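December, 9 pm

Best day on the Cunddale cell yet! Maja Górecki and I had the fingers off before morning tea, cleaned out the grey gunk behind the mounts, and put them back with the new screws (27 mm, finally the right ones). Then I re-zeroed the jaw and ran it open and closed up to 200 times. Smooth as anything - I could've listened to it all arvo. Bowls tomorrow, I can't wait!

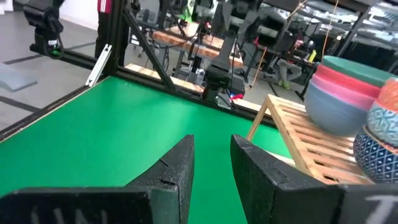 Fingers back on and open, bowls on and beside the bamboo rack.

Must order more screws.

© Cunddale diary | Contact | Back to top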